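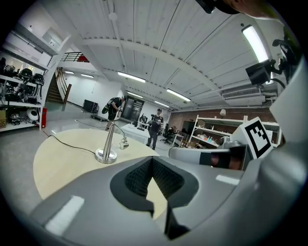
My replay viewer finally scrubs backwards!

I know that sounds like a tiny thing to be pleased with on a Friday evening, but I've wanted it since May and I've rewritten the buffering twice to get there. Costero (the little tool I use to look through handheld gripper recordings) could always play a run forwards. If you wanted to see the moment just before tracking went off, though, you had to start again and hover over the space bar. Now you drag the bar left and the picture, the pose trace and the finger width all go back together, properly in step.

The trick was to stop treating video as the master clock. Pose samples and video frames come in at different rates, and I'd been snapping every pose to its nearest frame when the file was opened. It looked fine at full speed and horrible when stepped. Now everything keeps its own timestamps and the viewer asks each stream "what did you know at time t?" Positions are blended between neighbours and rotations get a slerp. Gaps stay as gaps, drawn in grey, because a smooth line across a dropout is a lie and I've been fooled by my own plots before.

First thing I tried it on was a tabletop run with a desk lamp, 798 pose samples long. I had a jump in the path at sample 566 that I'd been blaming on the filter for ages. Stepping back through it one sample at a time, the filter is fine! The square marker goes very oblique to the camera just beforehand, the corner fit flips to the other solution (the old planar pose ambiguity, hello again), and the filter then does exactly what it's told and believes it.

So there's a check for that now as well. The solver hands back both candidate poses with their reprojection errors, and if the two are close I keep whichever agrees with the previous motion and flag the sample in orange. I ran it over 100 old recordings and it flagged something in 49 of them, which was more than I'd hoped, though most are only a sample or two long and sit right at the rim of the fisheye, where my lens model is weakest anyway.

Still to do: Gulness, the planner side, reads the old file layout and falls over on the new one. Opening a long run takes roughly twice the memory it did. And the orange is too close to the red I use for gripper closing, so I keep misreading my own screen. I'll sort the colours first, it's the easy one.

Recent posts
Raltmont: a config loader I don't hate
Fisheye calibration, third attempt
Why the planner kept choosing the long way round
Getting Đỗ to sort correctly in a file list
Notes on naming log files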